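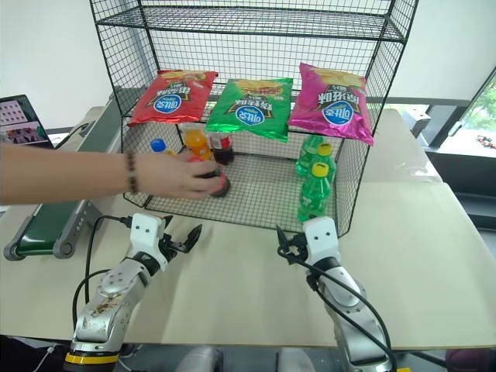

Snacks and drinks on one small wire shelf

Quick one as I've had the same question from several of you since the pantry page went up in April. How do you keep crisps and bottles together without a landslide. Answer: a mesh unit, and a bit of thought about what goes where.

What you want

Black wire grid shelf, the sort with square openings and mesh sides. Mine is the Harnel, I've also had a Redo one which was fine but the feet scratched the worktop. Don't pay silly money. Check the clearance before anything else!! Stand your tallest bottle on the worktop, measure to the top of the cap, add 5 cm. That is your minimum gap to the level above. Less than that and you're tipping every bottle to get it in or out and sooner or later one takes its neighbour with it.

Clip-together grid panels are fine for this. Do the clips up properly, then do them all again the next day once it's had weight on. Cable ties at the back corners if it still racks side to side.

Put it on something flat. Sounds daft but a worktop join will rock it.

Bottles at the bottom

Always. Weight low down. Group by kind, so cola with cola, orange with orange, lemon-lime down one side. The see-through sides mean you can tell what's running out from across the kitchen.

- Tall ones to the back, short ones to the front.
- Screw caps up. Never lay a fizzy bottle down on mesh, the wire digs in and it rolls.
- Opened bottles do not live here, they live in the fridge.
- New in at the back, old pulled to the front. I am bad at this. Found an orangeade behind the others with a best before long gone.
- Labels out if you care. I stopped bothering.

Small-footed bottles wobble on wide mesh. If the squares are big enough for the foot of a bottle to drop into, cut a bit of non-slip drawer liner to size and lay it on the floor of the unit. Wipes clean too. The liner from Rutherford is the one I use, it comes on a roll and one roll did this plus two drawers and the tray under the sink.

Crisps above

Bags are light so they go higher up. Stand them side by side in a row, one flavour each, propped on the mesh at the back. Three big bags is plenty accross a narrow unit. Squash in a fourth and you get crumbs.

Upside down or right way up? Doesn't matter while they're sealed. Some people keep them upside down so the broken bits fall to the top and get eaten first. Suit yourself.

If they slide about, bulldog clips. Clip the top seam of the bag to the wire, done. Same clip closes the bag once it's open so you're not hunting for one.

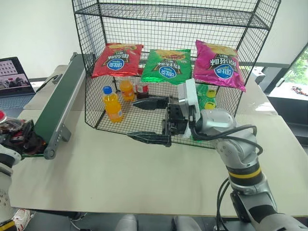

Keep the bright colours apart if you've got children choosing for themselves, red, green and pink side by side is easy to shout across the room. "The green one." Saves a lot of rummaging.

Smaller packets, biscuits, odd little things: stack flat, heaviest underneath, down on the bottom level beside the bottles. Two or three high. Any higher and they go over when you reach past. If you have loads of them get a basket that fits the depth of the unit and drop them all in that, but measure INSIDE the wires not outside, I got that wrong.

The top

Leave it clear for as long as you can stand to. Mine lasted 10 days. It's handy as somewhere to park things while you sort the levels below, and if there's already a fruit bowl and the post up there you won't bother sorting.

If it must hold something, make it light. Napkins, paper cups. Not the toaster.

Where to put the thing

Out of the sun. Crisps go stale quicker in a warm spot and the bottles are no better for it. Not next to the hob, not over the dishwasher vent. Back of the unit close to the wall, but leave a finger's width so you can get a cloth down there.

Plain wall behind is nicest if you've got one. Patterned tiles plus wire grid makes my eyes go funny.

Cleaning

Take everything off once a month. Soft brush first, dry, gets the crumbs out of the corners where the wires cross. Then a damp cloth with a drop of washing up liquid, then dry it straight away, particulary at the joins where the coating gets chipped and the rust starts. Sticky rings from fizzy drinks want hot water and a minute's soak under a wet cloth. No wire wool.

Chipped bits: dab of black enamel, leave overnight.

Odds and ends

Unit too tall for under the cupboards? Most of the panel ones come apart, leave a row out.

Wire marks on a pale table, felt pads from the pound shop, the stick-on round ones. Replace when they go manky.

Moving it: empty the bottom first, then the bags. Don't try to carry it full. I did and there was cola up the wall.

The Illdale version has a lip along the front edge, bit dearer, worth it if you've got a cat.

Spice rack page still to come, I know, I know.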